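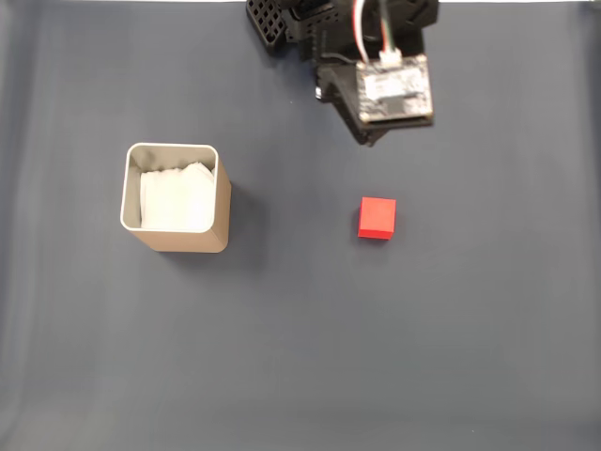

Dark blue-gray cloth on the work table, with a tan square container and a small red cube.

How to wash a table cloth made of thick fabric

Before the first wash, test the color. Press a damp white towel on one corner for 8 minutes. If the towel takes color, wash the cloth alone.

1. Shake the cloth outside and brush off the dust.
2. Fill a tub with cool water and add 8 grams of mild soap. I use Emberg, but any soap for wool is fine.
3. Put the cloth in flat and press it softly. Do not twist it.
4. Rinse two times, until the water stays clear.
5. Dry it in the shade. Strong sun makes pale lines on dark fabric.

My cloth is 126 cm wide and it needs one night to dry.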